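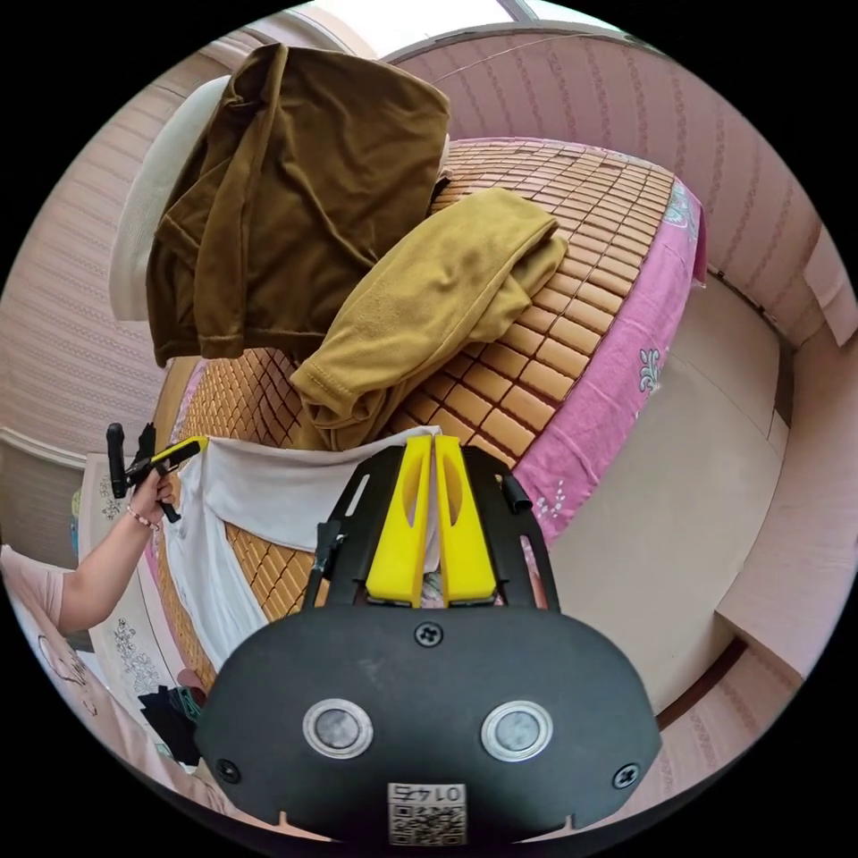

Health Services Management
Handout 2: Membership cards and what they do to a small clinic
Riku Nakajima

Read this before the August session. It is short, so I will assume you have.

A membership card is a yearly fee in exchange for cheaper visits. It is not insurance, although patients will call it insurance, and so will your receptionist by the second week. The clinic carries no risk if someone gets very ill. It does carry the risk that everyone gets slightly ill and books for the same morning.

Our running case is Vesance, a private clinic in Westcombe. It sold 1000 cards in its first year at 75 dollars each. Management was delighted, bought a coffee machine for the waiting room and did very little arithmetic.

Work through these points:

Revenue timing. Card money arrives up front and the visits arrive later. Treat the fee as earned month by month. Vesance booked it all at once and had a splendid spring.

Who buys. People who expect to use the card buy the card. The regulars at Vesance were first in line, which meant the clinic had given a discount to patients already paying full price.

Capacity. Before the launch, a routine appointment took a few days to get. Afterward, patients began driving to the Torkalton branch – a pleasant trip, they said, if you felt well enough for it.

Renewals. Only 103 holders had renewed when the reminder letters went out. Hirano, the rival practice across town, had no card at all and answered its phone.

Terms to know: deferred revenue, adverse selection, no-show rate, break-even visit.

For the session, find the break-even visit for a card holder if the discount is 15 dollars a visit. Then write one paragraph on whether Vesance should raise the fee, cap the discounted visits or drop the card. "It depends" is a fine opening – please have a second sentence ready.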